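Ornside Robotics Club Newsletter
Feb 18, 2026

Manipulation group: progress on the soft-surface task
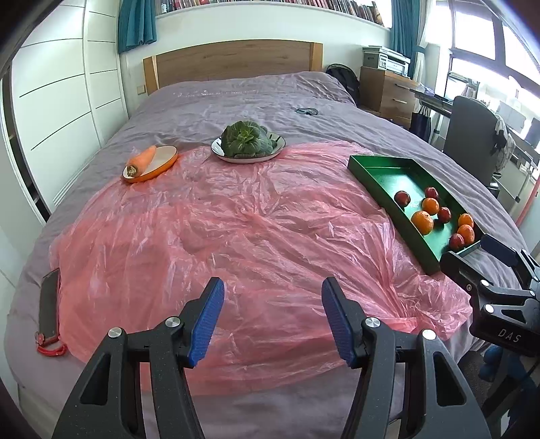
The manipulation group has spent the period since the January meeting on one problem, picking and sorting produce from a surface that gives way. Everything the group collected last year was recorded on rigid tables. A policy trained on that data did well on rigid tables and poorly on anything else, which was the expected result and the reason for the new task. A bed is a convenient bad surface. The duvet sinks under a plate, the plate tilts, and the height of an object changes when its neighbor is lifted. The pink plastic sheet over the duvet adds a second difficulty: it is translucent, it folds, and the creases catch the window light. The dishes sit on the sheet, the green tray of apples and mandarins sits off to the right, and the blue finger pads have to close on the object without closing on the plastic.

Task definition

The current task sheet is version 2. It has four item types: carrot, leafy vegetable, apple and mandarin. An episode begins with both grippers open and clear of all objects. The operator moves one named item from its start container to its goal container, releases it, and backs off. An episode is discarded if the item is dropped outside a container, if the wrong item is moved, or if the sheet is dragged far enough to shift a dish. Small movement of the sheet is allowed and is kept in the record.

Glenys Tipoki wrote the sheet and has asked that operators stop correcting mistakes mid-episode without marking them. A recovery is useful data if it is labeled. Unlabeled, it teaches the policy to miss the first time. The recovery flag is the third field on the log form. Please use it.

Two-handed episodes are a separate category. In these, one gripper steadies the tray or dish and the other does the picking. Log the steadying hand as "hold" for the whole episode, including the time before it makes contact.

Item notes

Apples: Approach from above with the pads level. A diagonal approach rolls the apple into the side of the tray and the pads then close on the tray rim. When apples and mandarins are clustered, take the outermost item first unless the task card names another.

Mandarins: These tolerate less force than the apples. The skin marks before the operator feels any resistance in the trigger. Close until the item stops moving, then stop. Marked fruit can stay in use for the rest of the session but should not go into the next one, as the bruising changes the color enough to matter.

Carrot: Grip at the thick end, across the width. Gripping near the tip lets the carrot swing on the pads during transfer. Start orientation is to be changed between episodes. In the first batch it was left at the same diagonal for long runs, and the policy learned the diagonal.

Leafy vegetable: The hardest of the four. The leaves compress and the pads close a long way before anything is held. Grip at the stems. Results from gripping the leaves were poor enough that those episodes have been moved to a separate folder and will not be used for training.

Results to date

The group trained a first policy on the January batch and ran it on the bench arm, with the duvet and sheet laid over foam to imitate the mattress. It was given 16 trials per item. Apples were placed correctly in 9 of the 16. Mandarins were similar. The carrot result depended almost entirely on start angle. The leafy vegetable was lifted in 2 trials and placed in neither.

Anahera Doolan reviewed the failures and sorted them by cause. The largest group was height error. The arm closed above the item, or pressed it into the surface before closing. The next was contact with the sheet, where a fold was caught between the pads and lifted along with the item. Wrong-item errors were rare. The policy generally knows what it has been asked for and is wrong about where the item is in the vertical direction.

Two changes follow from this. First, the next batch will vary the surface on purpose. Operators should pull the duvet into a different shape between episodes and re-lay the sheet with new folds. Second, the height of the first approach will be varied, so that the record contains slow descents from well above the item as well as the short direct ones that experienced operators prefer. Both changes make collection slower. The target for the batch is 2,000 accepted episodes, and the group would sooner reach it late than fill it with repeats.

Lighting

Sessions near a window will show a change in brightness over the afternoon. This is acceptable. Do not close the curtains partway through a session. If they are to be closed, close them before the first episode and enter "curtains closed" in the notes field. Glare on the sheet is also acceptable unless it hides the named item completely.

Equipment

Check the pivot caps on the jaws before each session. A loose cap shows up as play at the fingertip, and a session recorded with play in one jaw cannot be corrected afterward. Wipe the ridged pads between the leafy vegetable and any other item. Moisture in the ridges lowers the grip on apples and produces drops that look like operator error.

The upload script, Aronik, has been updated. It now refuses a session with a blank surface field. Members on the old copy will find that their uploads appear to finish but are not indexed. Run the version check first. Sessions already sent from the old copy do not need to be repeated; send the session numbers to Glenys and she will index them by hand.

Competition

The club has entered the household handling class at the Virnolness student meet. The class rules call for a soft surface and at least one deformable item, which the present task covers. Item choice is left to the team. The group intends to enter with apples, mandarins and the carrot, and to add the leafy vegetable only if the placement rate improves with the next batch. The rules allow one arm or two. The entry form says two, and Anahera can change it until the draw is published.

Reading

Anahera's failure table and the trial recordings are in the Pearce folder on the club drive, under "soft surface." Members joining collection for the first time should read the table before their first session and watch at least one recording from each failure group. Questions about the task sheet go to Glenys. Questions about the bench arm go to Anahera.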